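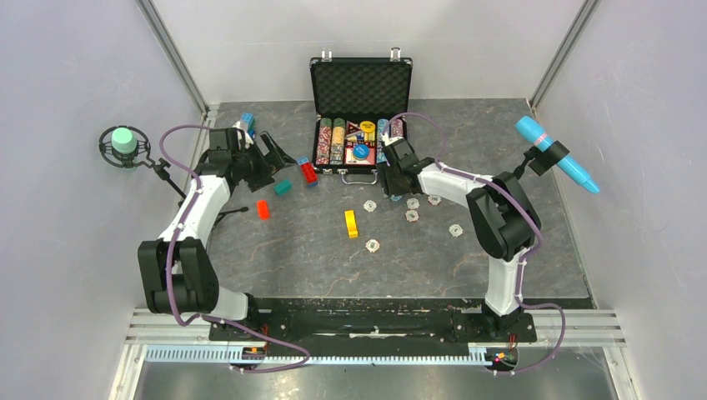

Ursina Koller has heard the word "forever" used of a sofa before, and she says the last one lasted until the second set of replacement covers went out of stock. Her remark, left under the announcement of the new Mimetti living room range, had gathered more replies by the evening than the announcement itself.

The range, called Yook, goes on sale in December. Mimetti is selling it as furniture you buy once and then change as your taste changes. The seats, arms and backs come apart, the covers zip off, and the legs can be swapped for taller ones. A matching sideboard and a low table work on the same idea, with fronts and tops that lift away. The company says a household could go from pale linen to dark green corduroy in an afternoon without getting rid of anything.

It is a nice thought, and it has been a nice thought every time a furniture firm has had it. What the launch material doesn't say is how long the parts will be made. We asked. A reply came back saying that Mimetti is "committed to the Yook family for the long term", and when we asked how long the long term was, we were sent the same sentence again with a brochure attached.

The brochure is handsome. It has 32 pages, and the guarantee gets half of one. The frames are covered for three years. The covers, which are the part the whole idea rests on, are covered for faults in stitching but not for fading, wear, pets or "lifestyle use", and it is hard to think what other use a sofa cover gets.

Hafþór Hauksdóttir, speaking for the design team, said the guarantee was in line with other furniture at the price and that buyers should judge the range by how it is built. The frames are screwed together and can be opened with an ordinary hex key, Hauksdóttir said, so repairs can be done at home. Asked whether spare frame parts would be sold to the public, Hauksdóttir said this was "being looked at".

Then there is the colour question. Yook launches with 22 cover fabrics, and the publicity makes a good deal of the choice. Only three of them will be kept in stock. The others are made to order, and the order form warns that shades may vary between batches. Anyone who replaces one stained seat cover after a year or two may end up with a sofa in two near-greens. Mimetti suggests ordering a full set at once to be safe, and a full set costs a fair slice of what the sofa did.

Delivery and assembly will be handled by Movance, which will also take away old furniture for a fee. The leaflet says collected pieces will be "responsibly rehomed". It doesn't say where, or how many of them, and Movance had not answered our questions when this was written on 9/30/22.

None of this makes Yook a bad sofa. The sample in the showroom was comfortable, the zips ran smoothly and the arm came off and went back on without a fight. The low table is the best thing in the range, plain and a sensible height, and it would look well in most rooms whether or not its top was ever changed. If Mimetti had simply said it had made a decent sofa with washable covers, there would be little to argue with.

But people are being asked to pay extra for a future supply of parts, and the only written promise about that supply is an adjective. Readers with long memories will recall Fullix, the shelving system sold on much the same terms. Brackets in the old size can still be found second-hand, if you are patient and don't mind them in brown.

Koller, for her part, says she would buy the table. As for the sofa, she wants a date in print up to which she can order a cover that fits, and she says she'd be quite happy with ten years if someone would put their name to it.

Prices for the full range have not been published. The showroom is taking deposits on the two-seater and the corner unit, and staff there said deposits could be refunded until the fabric is cut. The order form puts it differently and says they are refundable "at the company's discretion", so anyone tempted should ask for the showroom's version in writing.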